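Dedwood Help Desk
Ticket 261
Opened: 1/6/25
Product: Omero stock program, desktop version
Site: Pastinard
Priority: Normal
Status: Closed

Subject: Bin labels print blank on the second copy

Problem as reported:
When we print bin labels from Omero, the first copy is fine. The second copy comes out with the border and the logo but no item name and no barcode. It happens on every bin type we have set up. It started after the last Omero update. Before that we had the same printer, the same label roll and the same template, and both copies printed right.

Steps to get the error:
Open Stock, then Bins. Pick any bin. Click Print Label. Set copies to two. Click OK.

We have restarted the computer and the printer. We also took the printer driver off and put it back on. No change. If we print one copy, close the window and print one copy again, both labels are good, but that takes too long when we are relabeling a whole aisle.

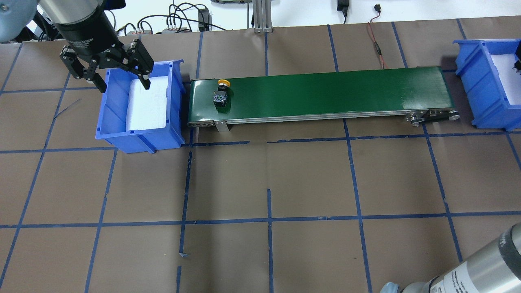 Support reply: Thanks for the details. Please check whether the template is saved in the shared folder or on the local drive. Omero now reads shared templates a different way, and a template saved in the old format can lose its data fields after the first copy. Also let us know if the Preview window shows the fields on both copies.

Customer update:
The template is in the shared folder on Tosh, our file server. Preview shows the fields on both copies. Only the printed label is blank. We tried the sample template that comes with Omero and that one prints both copies with no problem, so it does look like our template and not the printer.

We copied our template to the local drive and printed from there. Same result, second copy blank.
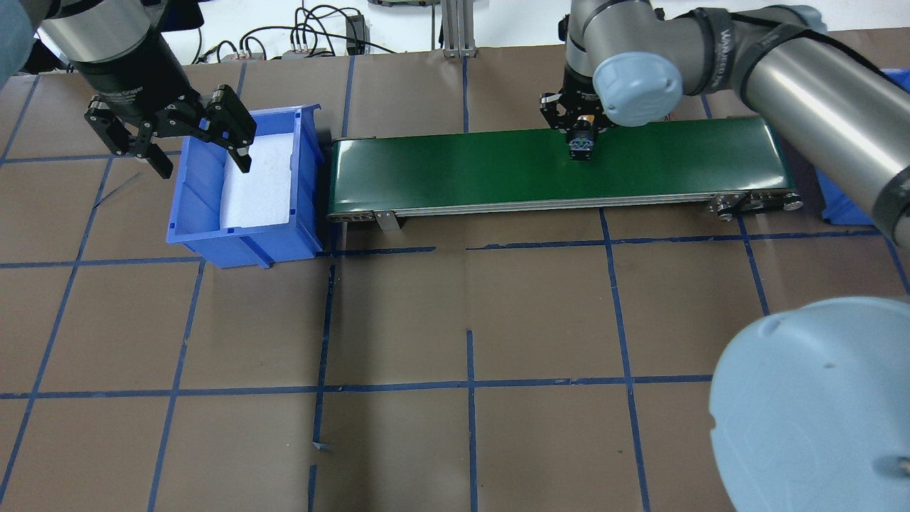
Page 2 of 2

Support reply:
The sample template result helps. Please do the following.

Open your template in the Label Editor. Click the item name field and look at Source in the right-hand panel. If it says Record (old), change it to Record. Do the same for the barcode field. Save under a new name. Do not save over the old one yet.

Customer update:
Both fields said Record (old). Changed them and saved as a new template. Two copies now print with the name and the barcode. The barcodes scan.

One more thing. The Bin Note line is now in a smaller font than before. We set it back by hand and it stayed.
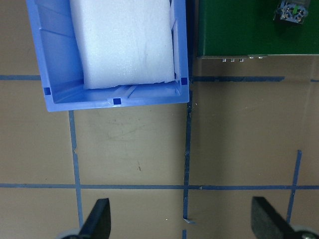 Open blue bin with foam inside

Support reply:
The font change is a known side effect of switching the source. Setting it by hand is the right fix. Any other templates made before the update will need the same change, including shelf labels and packing slips.

Customer update:
Shelf labels fixed the same way. We don't print packing slips from Omero. OK to close.

Resolution: Template fields switched from Record (old) to Record. Old template moved to the archive folder on Tosh.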